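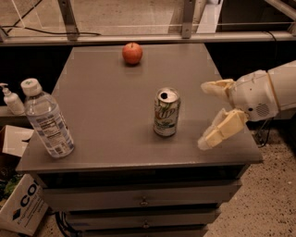 One reader of this page wrote in after pricing a home robot arm to say that the quote for the arm was the easy part, and that the money went on everything around it: the stand, the power strip, the second set of finger pads, and a cabinet that was the wrong height. That has been our experience as well. The tips below are for anyone planning to put a helper arm in a kitchen, pantry or workshop and wanting to know what to put in the budget before ordering.

Start with the jobs. Write down what you want picked up, where it sits now, and where it has to go. A soda can, a water bottle and an apple are three different jobs for a two-finger gripper. A can has stiff sides until you squeeze it too hard. A thin plastic bottle gives under the fingers, and one lying down needs a different approach from one standing up. An apple is round and will roll. Take your own groceries to the demonstration and ask to see those handled, in the sizes you buy.

Measure the work surface. A flat-topped drawer cabinet makes a decent station. Note its height, its depth and how far the front edge stands from where the arm will be mounted. Sellers quote reach with the arm straight out, and you will seldom use it that way. Take 12 inches off the quoted figure and plan with what is left. When we compared the Prerkel and the Esix, the Prerkel had the longer reach on paper and the Esix covered more of our counter.

Look at the drawers too. Small round knobs are harder for a gripper than bar pulls. If drawers are on your list of jobs, price new pulls now. Ours cost 4 dollars each, and we changed them all in an afternoon.

Plan the cables. An arm that moves needs slack, and slack hangs down. Keep it clear of drawer fronts and out of the walkway. We bought 20 feet of cable cover and used nearly all of it. Put the outlet on the drawing before you decide where the stand goes -- moving a stand is cheap, moving an outlet is not.

Leave room for supplies. Cleaning spray, a pump bottle of soap and spare pads all need a place to live, and so does the shipping carton. Keep that carton until the warranty runs out. Heo would not take a return without the original box, and a replacement box was 39 dollars plus shipping.

Things to put in the budget besides the arm:

- mount or stand, with bolts
- spare finger pads, at least two sets
- cable cover and a surge strip
- drawer pulls, if needed
- a non-slip mat for the top of the cabinet
- service plan, or the same money set aside

On service plans, ask what happens after the first year and get the yearly price in writing. Grinivari sells its plan separately and lets you add it later, so we waited until January and paid then. Others want it bought with the machine. Ask too whether finger pads count as wear items. They usually do, and then the plan won't cover them.

Used arms can be a fair buy. Ask to see the gripper open and close all the way several times, and listen for grinding. Check that the pads match side to side. Find out whether the seller's account can be moved to your name; if it can't, walk away.

If you can rent before buying, do it for a full month. A week is too short to get past the setup. Keep a sheet on the wall and mark each job it does without help -- and each one you had to finish yourself. Set the rental cost against that sheet before you sign anything.

Print this page
E-mail this page

Related tips
Choosing a cabinet for a small workshop
Replacing drawer knobs with bar pulls
Keeping cords off the floor
What to ask before you rent equipment

Page updated 31/05/2022 | Contact us | Copyright, all rights reserved | Back to top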